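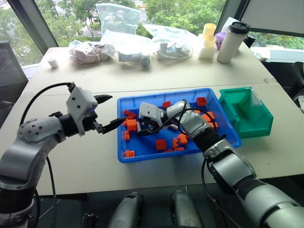 Most people pick a work table before they think about light. The table goes where the outlet is, or where it clears the door, and the window ends up wherever it ends up. Then the person who sits there spends years tilting a screen, moving a lamp, or pulling a blind halfway down and leaving it. When a table does land near a good window, you can usually tell how people feel about it from what gathers there. A white tabletop with a large window and green trees behind it will have cups, clear plastic bags, a tumbler and small parts along the far side, while the middle stays clear enough to put down a tray of orange blocks. The far side gets the things that people mean to deal with later.

Oddur Frandsen has been arranging workrooms for 37 years. He started in May of his last year of school, carrying drafting tables up the stairs of the Andrade building, which then held a printing firm, two dentists and a company that repaired adding machines. The drafting tables all went along the north wall. He asked why and was told that the light was steady there and didn't throw the shadow of your hand on the page.

"I thought it was a superstition," he says. "Then I sat on the south side for a week."

North light was the rule for people who drew, painted or matched colors. In the northern half of the world, a north window gets little direct sun, so what comes in is mostly light from the sky. It changes during the day, but slowly. South light is brighter and warmer and moves across the room, and it can be hard to work in at noon in winter, when the sun is low and comes straight across the table. East rooms are good early and dull after lunch. West rooms are the ones people complain about, because the sun arrives at the end of the day when everyone is tired and the building has already warmed up.

Screens changed the order of things. A drafter wanted as much light on the page as possible, and a person at a computer wants less of it on the glass. In many offices the answer was to cover the windows and turn on the ceiling lights. Frandsen remembers a floor of the Andrade building where the blinds were lowered in one season and stayed down so long that the cords broke when the next tenant tried to raise them.

The usual advice now is to set a desk sideways to the window, so the light comes from the left or the right. If you write by hand, it should come from the side opposite the hand you write with. A screen with a window right behind it makes your eyes work between two levels of brightness. A screen facing a window picks up reflections. Sideways avoids both, and it has the further advantage that you can look out by turning your head.

Distance matters more than many people expect. Daylight falls off quickly as you move back from the glass, and a desk at the back of a deep room may get very little even when the room as a whole seems bright. The height of the window counts as well. Light from the top of a tall window reaches farther in than light from a wide, low one, and a deep sill or a dark curtain across the upper part throws much of it away. If you can do only one thing, Frandsen says, take down the valance.

Trygve Hedlund works on the other half of the problem, the view. She keeps the room records for a property company called Dredura, which rents out small workrooms in four older buildings, and a few years ago she began writing down which rooms tenants asked to leave and which they asked to keep. She has 153 rooms in her files. Size was not the main thing, and neither was the rent.

"They wanted to see something that moves," she says. "A street is fine. Trees are better. A wall is the same as no window at all, even if the room is bright."
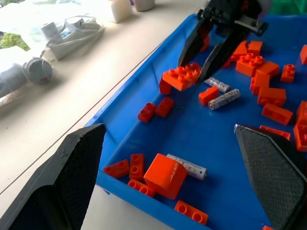 Her notes are short and practical. One room on the third floor of the Naris annex looks into a light well with white tile. It gets good, even light all day, and it has had a new tenant almost every year. The room across the hall is darker but faces a row of lindens, and the same bookkeeper has been in it since before Hedlund was hired. When the city trimmed the trees hard one spring, the bookkeeper called the office to ask if the rent would go down. It did not.

Hedlund is careful about what she claims. People leave rooms for all sorts of reasons, and a tenant who likes the view may also like the parking. But she has started to show rooms differently. She used to open the door, switch on the lights and stand by the window. Now she leaves the lights off and lets the visitor walk to the window first.

Glass itself has changed too. Older single panes let in plenty of light and nearly as much cold, which is why so many old desks stand a good arm's length from the window. Double glazing made it possible to sit right up against the sill in January. Some of the coatings that keep heat out also take a little of the light, and a few give it a faint green or gray cast. Nater, the window shop that did the Naris annex, kept sample panes in the front room and let customers hold them over a sheet of white paper. Hedlund recommends doing that with any new glass — the difference is hard to see until you have the paper behind it.

For people who work at home, both of them give much the same advice, and most of it costs nothing. Wash the window, inside and out. Move the tall bookcase that stands next to it to another wall. Paint the wall across from the window a pale color, flat and not glossy, so it sends light back without glare. A pale tabletop does some of the same work, although a very shiny one will bounce the sun into your face on a clear morning. Use a thin curtain in the hours when the sun is direct and open it again afterward. That last part is where most people fail, and Frandsen includes himself.

A lamp is still needed. Daylight drops away before the workday ends for a good part of the year, and a room that was planned only around the window is a poor place at five in the afternoon in November. Frandsen likes one lamp on the table and one aimed at the ceiling, both switched on before they are needed. Waiting until the room is dark, he says, means you have already been squinting for half an hour.

He is 62 now and works mostly from his kitchen, at a table he moved four times in the first year. It stands with its short end toward an east window. In the mornings the sun comes in over the neighbor's garage and reaches the bread box by eight. He does his drawings then and leaves his phone calls for after lunch, when the light has gone to the other side of the house and he can make them from the hall.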